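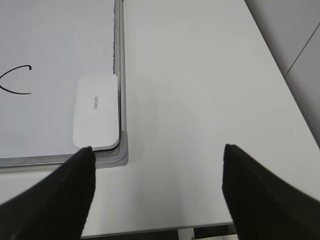
Re: [nomside-residents] Man at the door about "roof repairs"

Posted Dec 26, 2025

> Has anyone else on the Rosberg Road side had a caller offering roof repairs? He told my mother that he had seen slipped tiles from the street and wanted 500 pounds in cash to "hold the price". She sent him away but he left a card saying Telo Roofing. Should I ring the police when nothing was taken? I don't want to waste their time.

Hello all, and I hope everyone had a peaceful day yesterday.

Please do ring them, and please tell your mother from me that she did very well! It is much harder than people think to say no to somebody standing on your own step, especially when he is polite and it is getting dark and you have something in the oven. I speak from experience, I'm afraid.

We had a very similar visit in August. Ours had a different name on his card but the same story about tiles, and he started at 2,000 pounds before coming down to 500 when my husband laughed. We did nothing that day because, like you, we thought there was nothing to report. Then a couple at the far end of Jiang Close (by the allotments, where the road bends) paid a deposit to what sounds like the same man and never saw him again. When I did finally ring, the officer was very kind and said that an attempt is well worth reporting, even weeks later. She gave me a reference number and took down everything I could remember, including the van, which I had only half noticed. I still feel bad that I hadn't rung sooner.

I jotted down what she asked me, in case it saves you some time. The 36 bus was going past while I was on the phone so I may have missed a bit.

1. Hang on to the card and handle it as little as you can. Pop it in an envelope. I had put ours straight in the recycling and had to go digging.

2. Write down what he said while your mother still remembers it, in her own words, with the time he came. Clothes, accent, anything about a van.
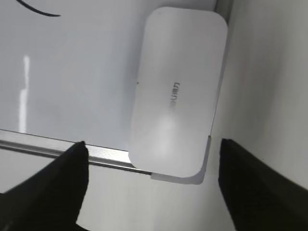

3. Ring 101, or fill in the form online if you can't bear the wait. If he comes back and won't leave, or she is frightened, it's 999 straight away.

4. Ask next door on both sides whether he called there too. One of them may have a doorbell camera.

If your mother would like some company while she makes the call, I'm in most mornings until the new year and would gladly walk round - there is far too much cake here as it is.

Warm wishes to you both, from the corner house on Nomside Lane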